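Workshop Tips: Demonstrating a Shoe Rack Task by Remote Control

Operators are asked to guide the hand to the near edge of the slide before closing the fingers. The second hand should be kept clear of the shelves. 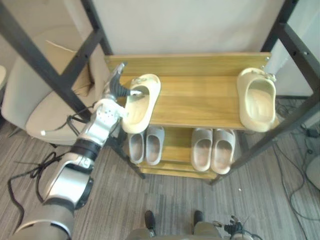 Photo: Ronaldo Coutinho / Culach

Slides of the same colour are to be kept on one shelf. Cables must be checked before each demonstration. Operators should rest after 60 minutes and discard any recording in which the rack has shifted.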